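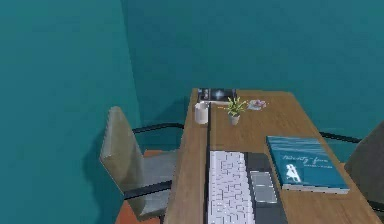

The practice desk as it stands in my simulator, mug at the far end by the plant.

Simulated arm keeps missing the mug
posted by Ustesora, 7 April 2024

I'm building a small desk arm in the spare room and testing it in simulation first, as the last real one I made ended its career on the carpet. The job is to pick up the white mug and bring it to the near end of the desk, without knocking the plant or touching the laptop. Over 600 runs it has managed 38. In most of the others it closes on thin air just short of the mug, with great confidence. The desk has a dark seam running its whole length and the mug stands right beside it. Could the seam be upsetting things, or is it my grip code? I've been at this since October and would like a cup of tea.

Qiu
Had the same thing with mine. Check where the mug's origin sits. My model had it at the base, the planner assumed the middle, and I spent 11 evenings blaming the lighting. Print the target position at the moment the gripper closes and compare it with the mug's centre. If the gap is the same every run, it's an offset and you can stop rewriting the grip code. I'd leave the seam alone until then. If it's only a line in the texture, the physics won't know it exists. If the top is two separate pieces, make sure their heights match.

Drellness
Use a bigger gripper.

Cinholm
What Qiu said, but also try it with the plant taken out. Those spiky leaves may have a collision shape a good deal fatter than they look, and a planner will stop short sooner than brush against one. Mine treated a fern as a solid box – 17 failed runs before I thought to switch on the collision view. Do move the teal book in from the corner as well, or you'll be back next week asking about that.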